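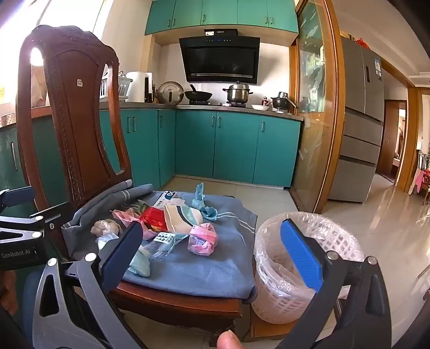 Hand-held gripper over the chair and the lined waste basket, kitchen set.

Drellosska hand-held gripper, unit 14: setup and care notes

Last updated Sunday, June 30, 2019

What is in this folder
Notes on keeping unit 14 fit for the rubbish-sorting recordings, plus the fault log and the pad change sheet. The recordings themselves are in the Workville folder: 406 episodes, 1,618 clips after splitting.

Before a session
Check the screws on the finger plates with the short driver. Snug is enough -- the heads round off easily.
Wipe both finger pads with a dry cloth. No spirit on the blue pad, it lifts the texture.
Close the fingers fully and zero the width reading. Open and close ten times. If the reading does not come back to zero, stop and see Faults.
Put a fresh bag in the basket and fold the rim right over. A slack rim catches the right finger on release.
Lay the towel on the chair seat before putting the items out. Thin wrappers slide on bare wood.

Pads
Change pads every 40 hours of use, or sooner if an edge starts to peel. Spare pads are in the Yammine tin. The pads changed in May were cut slightly long and had to be trimmed.

Faults
Width reading drifts: reseat the encoder plug, then zero again.
Fingers close unevenly: loosen the left jaw, square it against the right, tighten a little at a time.
Clear film sticks to a pad: clean the pad. Do not raise the grip force.

Known gaps
Grip force was not logged before the May pad change. Clips over 14 seconds long have not been checked for drift.

Files
log_faults.csv
pads.csv
zero_check.txt -- one line per session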